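Notebook, Forville home collection
2021-07-28

Second day in the bedroom at Forville. Two hand-held grippers, one long table, same room as yesterday. Writing this up the same evening so the details don't go missing before the Prargate people look at the first batch.

Plan for the day

The task is tabletop rearranging with a small set of everyday objects. Pick one up, put it down somewhere else, leave the others alone. Then the two-hand version, where one gripper steadies an object and the other moves something next to it. We want short takes with a clear start and a clear finish. We also want the objects to start in a different arrangement each time, and that is the part we keep getting wrong, because everyone has a favorite way to set things down.

Yesterday's takes were too much alike. I went through them last night and the starting layouts were nearly copies of each other: objects in a row, long sides parallel to the table edge, an even gap between them. A policy trained on that will learn the row. So the rule for today was that objects start close together, touching or overlapping if possible, and at odd angles.

Setup notes

Table stays where it was, running toward the bed. Checked cloth stays on. I considered taking it off for half the takes, but we have plain-surface data from Flurnwood already and almost nothing on patterned cloth. The checks are useful for another reason: when tracking drifts, it's easy to spot in playback because the pattern slides against the overlay.

Wrinkles in the cloth were left alone. I pulled it straight between takes yesterday and that was a mistake, since every take then began with the same flat surface. Today nobody touches it unless it is about to come off the table.

Curtains closed. There is a strip of daylight between the panels and it's bright enough to push the exposure around when the gripper camera swings toward the back wall. I tried pinning the panels together this morning and gave up, they wouldn't stay. Left it. Homes have windows, and the deployed system will have to cope with them. I did add a column to the log for light through the curtains so we can sort on it later.

Objects in use for the main block: the pink faceted one, the grey cylinder, and the blue one. All three in a cluster, cylinder up against the end of the pink one.

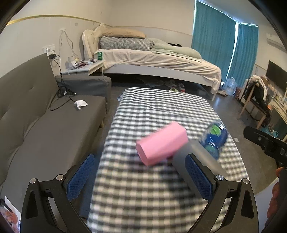 Things that went wrong in the morning

Fingers not fully open at the start. We record the opening width along with the pose, and a take that begins half closed looks to the training code like a grasp already under way. 4 takes thrown out for this. From now on: fingers wide, hold still, then start. Same at the end. Let go, open wide, back off, hold still, stop.

Moving too fast on the approach. The near part of the cloth smears badly whenever the hand is quick, and localization leans on texture in that area. The takes where I counted a slow "one, two" on the way down were fine. The ones where I was thinking about lunch were not.

Clock offset between the two units. They were synced at the start of the day, but one was restarted after a battery swap and came back with its clock slightly off. I only noticed when both hands were meant to close together in playback and didn't. 2 takes affected. They can probably be fixed by lining up the contact events, so I kept them and flagged them. Rule: any restart means a resync, even if it's one unit and even if it was only off for a moment.

Grip on the cylinder. The pads hold it well across the middle but it wants to roll out if taken near an end. I did not throw these away. A slip followed by a second try is worth having, provided the take ends with the object where it was meant to go. Tagged "regrasp" in the log. If the object ended up on the floor, tagged "drop" and kept in a separate folder.

Two-hand block

Started after lunch. The hard part here is keeping the hands from blocking each other's view. With one unit coming down the table and the other reaching across from the side, each camera gets a good look at the other gripper, and if they come too close the objects disappear behind the fingers. Some of that is fine and the model will have to live with it. Too much and the take has nothing to learn from.

What worked best was to have one hand go first and settle before the other moved. It feels slow while doing it. In playback it looks normal.

I also tried swapping which hand leads. Everyone here leads with the right without thinking about it, so the log for the first batch is lopsided. I set a quota of 8 left-lead takes for the afternoon and stuck to it. They are clumsier, with longer pauses before contact, but I think they should go in as they are.

The order for each two-hand take, for whoever picks this up tomorrow:

Set the cluster. Don't straighten anything.
Both grippers open wide, held over the near end of the table.
Say the take number out loud.
Leading hand goes in and settles.
Second hand goes in and does the move.
Both open, both back off, hold still.
Write the log line before setting up the next one.

That last step gets skipped when things are going well. I skipped it myself and then had to work out from playback which take was which.

Left the room as it is otherwise. Shoes by the bed, clothes on the chair, papers on the bedside table, all stay. We decided at the start of the project that backgrounds would not be tidied, and I'd like to hold to that even when it makes the playback ugly.

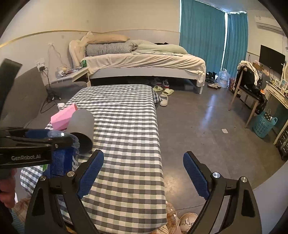 Why not collect these with the arm under remote control, so the data comes from the machine that will run the policy?

Speed and access, mainly. The hand-held units go into a bag and a person can start recording minutes after walking into a home, while the arm needs a mount, power and somebody standing by the stop button. The price is that some hand motions are ones the arm can't follow, so every take gets checked against the arm's reach and joint limits before it goes into the training set.

On that check: I ran the morning block through it before dinner and 7 takes failed, all for the same thing. The wrist turns too far when the hand comes in from the side of the table. It's a comfortable motion for a person and an impossible one for the arm in its current mount. Either we come in from the end of the table more often or the mount gets changed. I'd start with the first.

Log format

Dropped the free-text comment field down to one short line. Long comments weren't being read. Added:

lead hand (L / R)
light through curtains (Y / N)
regrasp (Y / N)
resync since last take (Y / N)

The Yu parser chokes on blank fields, so put N if it's no. Don't leave it empty.

For tomorrow

Charge all batteries overnight, spares too.
Wipe the lenses before the first take. There was a smudge on one unit for part of the afternoon and I'm not sure when it started.
Move the cluster toward the far end of the table for the first block. Today it was mostly in the middle distance and I don't want that baked in.
Try the cylinder standing up – it was on its side or leaning for everything so far.
Rerun the reach check on the afternoon block and send the failures to Prargate with the rest.
Ask whether Flurnwood still has the second set of pads. The ones we have are all right for now but I'd like to swap them before the grip starts to change.

Files are copied to both drives. Checksums match on the first, second still running as I write this.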